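Course Handout 4: Portion Size, Plate Size and What We Believe We Eat
Introduction to Food Habits, Kellstead evening program
Prepared by Sveva Amato 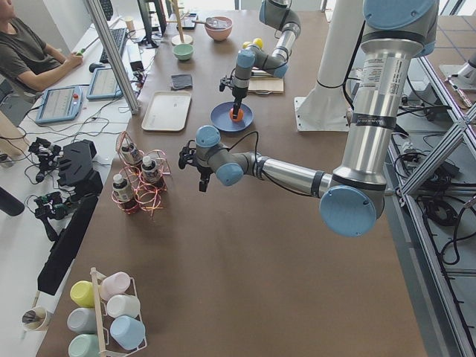 Marijke Timmermans objected, after the last lecture, that a plate cannot make anybody hungry, and that I was giving too much importance to dishes and too little to the food. I think her objection is fair, and I begin with it. A plate does not produce hunger. What it can do is to change our judgment of how much food is in front of us, and many people stop eating by judgment and not by feeling.

1. Portion and serving

These two words are mixed in daily speech, so please keep them apart in your written work. A serving is a fixed amount, used on labels and in tables. A portion is what a person really puts on the plate. One portion of rice at home can easily be two servings or more. When you read a label, first look at the serving size and only after at the energy value.

2. The effect of the rim

The same amount of food often looks larger on a small plate and smaller on a large one. This is related to an old drawing puzzle, in which two equal circles seem different when each is surrounded by a ring of another size. In the laboratory the effect on the eye is easy to show. The effect on eating is much less certain. Some studies found that people took less food with smaller plates, others found no difference, and a few of the well known older results were later withdrawn or could not be repeated. In the exam I will not accept the sentence "small plates make people eat less" without a comment on the evidence.

Color contrast is a similar case. Pale food on a pale dish has a weak border, and the person who serves may put more. Again, be careful with how strongly you write it.

3. The food diary

For the exercise you keep a diary for three days. Write down the food before you start the meal, because memory makes portions smaller. Include drinks, oil, and anything eaten while cooking. Many students leave out the oil.

Worked case. The reference value in our table is 2,000 kilocalories for one day. The Kornau diary, which you received in July with the reading pack, gives a total of 2,978 for the second day. The difference is 978. Before you say that this person eats too much, ask: what is the age, what is the work, was it a usual day? A reference value is a tool for comparing labels. It is no advice for one person.

4. Terms to know

Satiety: the feeling that lasts after a meal and delays the next one.
Satiation: the process that brings a meal to its end.
Energy density: energy per gram of food. Soup is usually low, nuts are high.
Unit bias: the tendency to take one piece as the right amount, whatever its size.

Reading: Sudow, chapter 2, up to page 47. The part on children's meals can be skipped for now.

Diaries are due on 26th January, on paper, with your name on each sheet.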